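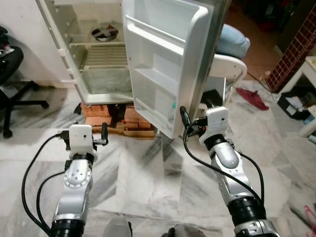
Someone wrote on the sign-up form that a fridge door didn't sound like much of a project for a whole term, and could we do something harder. It is harder. Try it first, then fill in the form again.

# Banaslow Robot Club: questions we keep getting

Quick answers, updated between sessions. If yours isn't in here, ask on the club board.

## Do I need to know how to code?

No. Half of last year's lot had never opened a terminal. You'll need some by the Skalix round, but we teach it. Bring a laptop if you've got one. If not, there are club ones, slow but fine.

## What is the fridge task?

Our entry for Skalix, kitchen section. Two arms. Open the door, take one thing off a shelf, put it where the card says, close the door. No pushing the fridge over (yes, points off). Full rules are in the shared folder, read the scoring page at least.

## Why is the fridge up on bricks?

Reach. With it straight on the floor the arms have to fold right down to get to the lower shelf and the elbows complain. Please don't move the bricks. If you do move them, say so on the board, becuase every recording after that has a different height and somebody has to sort the files.

## How many recordings have we got?

1,036 on the drive. 554 of those are usable for door opening. The rest are mostly fine for shelf work, or have the wrong label, or stop halfway. Relabelling is a good first job if you're new, ask for a batch.

## What's Toft?

The name of our two-armed setup. Nothing to do with the company. When the board says "Toft is down" it means don't bother with the arms that evening, do labelling or Irero work.

## And Irero?

Our replay tool. Loads a recording, shows the head view and wrist views side by side, lets you mark the start and end of each grasp. Written by students, so it crashes. Save after every clip. It does not autosave, whatever the menu says.

## Which camera do I look at when I'm driving?

Head view to get near. Wrist view for the last bit. Most people stay on the head view too long and miss the edge of the door by a finger's width. Swap earlier than feels right.
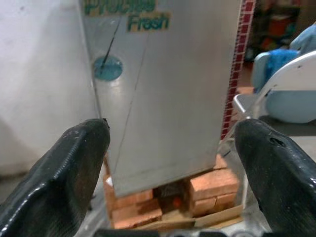 *Wrist view, fridge up on its bricks*

## My fingers keep slipping off the door. What am I doing wrong?

Probably coming in too square. Get one finger behind the edge and pull in an arc, the door wants to swing, let it. Wipe the finger tips before a run too, dusty ones are hopeless. Cloths in the top drawer of the bench.

## Can I use both arms on the door?

Allowed. One opens, the other holds it while the first goes in. Slower to learn. The practice sheet has both ways, try each a few times before picking.

## How long does a run get?

63 seconds at Skalix, door closed again by the end. In practise take as long as you like. Nobody's timing you in the first month.

## What happens if I hit the fridge?

Stop button, step back, look at the cables, then write it in the log. One line is enough. Small dents, don't panic. Bent finger, tell whoever's running the session before you touch anything else.

## Can I come in and drive by myself?

No. Two people, always, one on the stop button. Same for us.

## How old do I have to be?

11 and up. Under that, come to the open session in July and have a go with an adult.

## When do we find out who's on the Skalix team?

Early June, list on the board. Reserves come along too and get to drive in the warm-up.

## Can I put clips online?

Ask first. No faces, and leave out anything with the other teams' kit in it.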